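Moving the shop's books off the old machine

4/20/18

I have kept the accounts for our secondhand bookstore in Grestport on the same desktop for longer than I should have. In December it started shutting itself off in the middle of the day, and I spent a good part of the winter deciding what to do about it. This post is mostly about record keeping, because that ended up taking more time than the computer did.

The store has 944 titles in the catalog right now. Each one has a line in a spreadsheet with the author, title, condition, what I paid, and the shelf it sits on. The shelf codes were set up by Horațiu Bogdan, who owned the place before me and who thought in terms of rooms. A code like B3 meant back room, third bookcase. He took out a wall the year before he sold, so the back room is now part of the front room, and the codes stayed the same. I have known this for years and worked around it by memory. When I hired help for weekends, that stopped working.

So the first job was new codes. I went with a plain number for each bookcase, starting at the door and going clockwise, and a letter for the shelf, starting at the top. I wrote them on masking tape first and left them up for 2 weeks to see if they made sense to anyone else. The only complaint was about the low case under the window, which I had skipped. It now has its own number, out of order, and I'm leaving it that way.

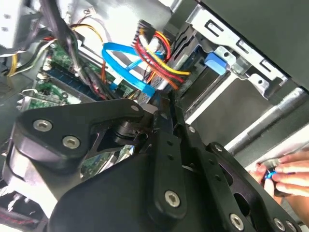 The second job was the duplicates. Horațiu had entered a lot of paperbacks once when they came in and again when he priced them. I sorted by title and went down the list with a pencil. Most were easy. The hard ones were the travel guides, where the title stays the same and only the year changes, and he had not always put in the year. I pulled 60 of those off the shelf and checked them by hand. It was fiddly work at close quarters, not much better than getting fingers into an open computer case with green circuit board underneath. Two evenings went to the Grota guides alone, which cover caves and come in a new edition nearly every spring.

The third job was deciding what to drop. I had a column for where each book came from, and I never once used it except for the Tramulov estate, which I bought as a lot and still get asked about. I kept those notes and moved them into the comments. The rest of the column is gone. I also dropped the column for the date a book was last marked down. The price is penciled inside the cover, and if I cross one out I can see that I did.

What I kept is the purchase price, the asking price, and the condition. For condition I use three words: good, fair, and reading copy. The old list had eleven, including "nearly fine" and "fine minus," and I could not have told you which was better.

Everything is now in one file with a backup on a drive I keep at home. I copy it over when I close out the register. The Poojary cookbooks still need to be entered, and there are two boxes of sheet music by the stairs that I haven't opened. I'll probably give the music its own sheet. If you've done this for a small shop and have a sensible way to list sheet music, leave a comment.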